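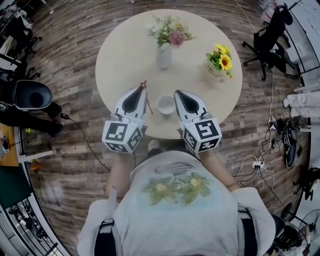

Żurek in a bread bowl, worth the drive to Hiltham?

pickledpam
Posted November 21, 2022

Quick one. Mum's turning 70 and wants żurek the way she had it in Poland, sour rye soup, egg, white sausage, in the bread. Czerwiński in Hiltham has it on the menu but I've never been. Anyone? There'd be six of us.

rogelio_dagdag
Went in winter. Soup great, properly sour. Bread bowl was soft at the bottom before I got halfway, so eat fast. Sausage was a bit grey but tasted right.

tram_end
Not worth it imo. 27 dollars for soup. Flanum does a better one for 15, no bread bowl but you get a decent rye roll and they don't rush you out.

pickledpam
Flanum the bakery? didn't know they did lunch

tram_end
Yep, out the back. Lunch only, gone by 1.30 most days.

wieslawa_z
The Flanum one is not żurek. It is white borscht, made on wheat starter. Żurek is rye. They are both fine but if your mother wants żurek she will know from the first spoon. My mother in law would have sent it back.

tram_end
Sign says żurek

wieslawa_z
The sign is wrong. I asked them.

rogelio_dagdag
Have to back Wiesława here, flavour is totally different. Flanum's is milder, more marjoram. I like it, just not the same soup.

kettle_and_co
Depends on the region tho? My nan's side call the two things by each others names. Never heard a fight about it till this forum

wieslawa_z
Yes some families do. I am talking about what is in the pot. Rye or wheat.

kettle_and_co
Fair.

oldmate_dumplings
Make it yourself, it's easy. Rye flour, water, garlic, bay leaf, allspice, leave it on the bench five days under a cloth, stir every day. Bread you can order from Vokport, they'll do a round loaf with a hard crust if you ring two days ahead. Dry the insides in the oven first and you won't get Rogelio's soggy bottom problem.

pickledpam
five days on the bench in this heat??

oldmate_dumplings
Three then. Smell it. Sour good, nail polish bad, pink or fuzzy chuck it.

tram_end
Or pay 15 bucks at Flanum

wieslawa_z
Pam, go to Czerwiński, ask for the bowl and the soup seperate. They will do it. And book, they close for most of December.

pickledpam
OK booked Czerwiński, soup on the side. Might try a jar of the starter as well, got rye flour in the cupboard from lockdown. Does old flour matter?

oldmate_dumplings
If it smells like cardboard get a new bag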